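Trekholm laundry service revises folding guidance

Trekholm's garment care service issued a revised folding sheet on 22 June 2019, replacing the one in use since May of the previous year. It covers tops, towels and small linen. The main change concerns jersey tops, which must now be opened out fully before the first fold is made.
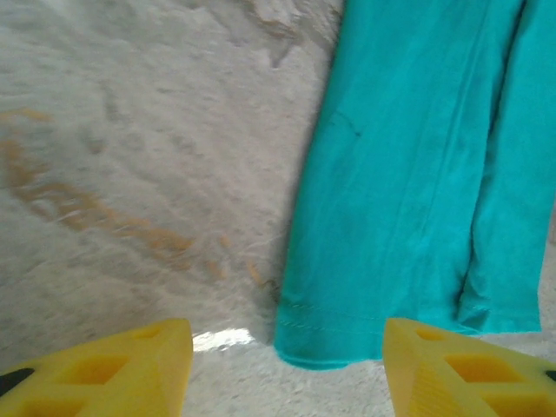
Why check the hem first? A hem that has rolled or turned under leaves a ridge, and the ridge is pressed into every fold made after it.

Under the new sheet a top is taken by two corners, drawn out until the twist leaves the cloth, then lowered and smoothed from the middle towards the sides. Pulling hard on the neck or cuffs is ruled out.

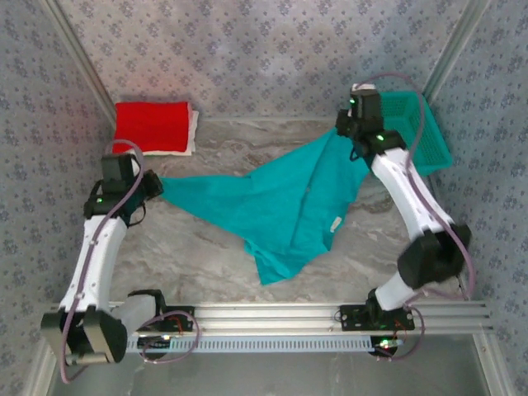 Teal garment held at both ends, with folds still bunched in the middle.

The service handles 911 items in a normal week, of which 117 are towels. Towels keep their existing method and are stacked apart from clothing. Stacks are limited to 20 pieces. Printed tops are to be laid flat and checked for creases across the print before folding. 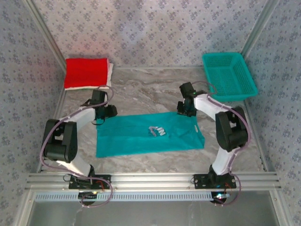

Prasetyo Khoo wrote in to say that the two-corner hold suits light cotton well enough, but that heavy knits drop out of shape when lifted that way and ought to have a line of their own in the sheet. Knitwear is due to be added at the next revision. Copies are held at the Yeoh counter.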